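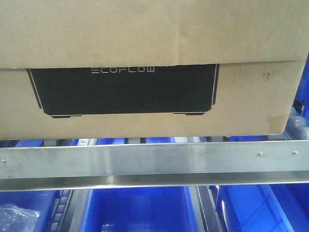 Home Archive Notes Projects Contact

Sizing backup power for a chest freezer and a router

April

The power line that serves our road runs through two miles of trees before it reaches Birmont, and it goes down several times a winter. Most of the outages are short. One in January was long enough that I threw out a shelf of venison, and after that I decided to work out what we needed to keep running and for how long. These are my notes on the arithmetic. They cover a house with gas heat, a well we can live without for a day, and no medical equipment.

Start with the loads. I had a list of 15 things I thought I wanted on backup. After a week with a plug-in meter I cut it down to four: the chest freezer, the router and modem, two LED lamps, and phone charging. The coffee maker came off first. It draws more than everything else on the list combined, and a camp stove does the same job.

The freezer is the only load that takes any thought. The label gives a current figure, and if you multiply that by line voltage and then by 24 hours you get an answer that is far too high. A compressor cycles. Mine runs for part of each hour, and the share changes with room temperature, how full the freezer is, and how often somebody opens it. The meter showed 1073 watt-hours over one full day in an unheated garage in March. In July it will be worse. I plan to measure again then.

Measure over a full day, or longer if you can stand it. My first attempt ran for an hour in the evening and happened to catch a long compressor run, and the projected figure was useless. Some freezers also have a defrost heater that switches on once or twice a day. A manual defrost chest model like mine doesn't, but an upright probably does, and a short reading will miss it.

Startup current is the second problem. When the compressor starts, it pulls several times its running power for a fraction of a second. An inverter that is rated comfortably above the running load can still trip on this. Check the surge rating as well as the continuous rating, and be suspicious of a spec sheet that prints only one of them in large type. The Otach meter I used samples too slowly to catch the peak. A clamp meter with an inrush setting will do it.

Next come the losses. A battery rated for a given number of watt-hours doesn't deliver that number at the AC outlet. The inverter takes a share, and it also uses power when it is idling, which matters a great deal with small loads. I had been ignoring this. An inverter that burns 13 watts doing nothing will use 312 watt-hours in a day, and that is more than my router and modem together. Where there is a DC output at the right voltage, use it for the network gear and leave the inverter off. My router takes 12 volts at the barrel connector, so that was simple. The modem wanted something else and needed a small converter.

I take 20 percent off the rated capacity for inverter losses and treat idle draw as a separate line in the load list. Some people fold both into one number. Keeping them apart makes it easier to see what happens if the inverter is only switched on for part of the day.

That leads to duty scheduling – a grand name for turning the freezer on and off by hand. A full freezer with the lid shut holds its temperature well. I put a thermometer probe in the middle of mine, wrote down the readings in a notebook, and found I could run it in two blocks a day without the center moving much. A half-empty freezer is a different case. Jugs of water in the gaps help, and they cost nothing. Leave some room at the top of each jug or it will split.

Cold matters too. Lithium cells should not be charged below freezing, and a decent battery management system will refuse to do it. Our garage gets below freezing for weeks at a time, so the battery has to live inside the house with an extension cord run out through the utility room. Use a cord of heavier gauge than you think you need. The thin orange one I started with dropped enough voltage on startup that the lamps blinked.

Things still open: the summer reading, whether to put the well pump on a transfer switch, and whether the Jafri converter on the modem gets too warm in a closed cabinet – I have a probe taped to it now. The spreadsheet is on the Projects page under Gernura, the same folder as the old rain gauge logs. Column F is the one to edit.

Contact | All text copyright the author | Back to top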